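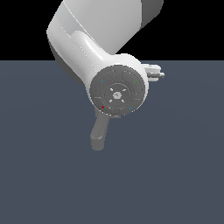 The folks at Stivwood, the door hardware shop out in Istby, have been getting ready for a new coworker, and by most accounts they've taken it pretty well. Starting in February, a robot arm from Skemico will take over the handle testing bench, where for years somebody has stood and pushed levers down and let them up again, all day long (hard on the wrists, as anyone there will tell you!). The moves are being worked out in simulation first, and the staff have been invited to follow along and speak up.

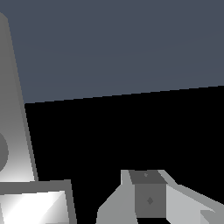

**Will anyone lose a job over this?**

Stivwood says all 62 people on its payroll will stay, and the seven who now take turns at the bench will move over to fitting and final checks.

Nazar Hordiienko has worked that bench longer than most, and he's been asked to go over the simulated runs with the programmers, which he seems to enjoy quite a bit. "They had it pushing way too fast," he said with a laugh. "You have to feel for the handle a little, the way a person coming home with groceries would."

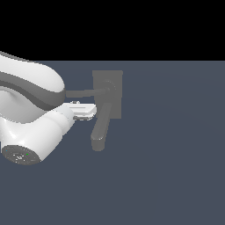
*The simulated arm with its gripper close to a lever-style door handle.*

Training for the bench crew is being run by Levchenko, a small outfit that has put together evening classes on starting, stopping and resetting the arm, with supper included. So far 142 hours have been set aside, all of them paid. 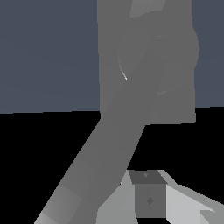 Not everything at the shop will be done by lever and hinge, of course, and the crew has been asking whether the arm could lend a hand with small parts too. The simulation has a dark gray cube in it as well, set between two pale angular pieces, and Hordiienko says he'd happily swap it for a box of screws once the programmers get that far. Families are welcome to come by and meet the team at the open house on Saturday, November 27, 2021.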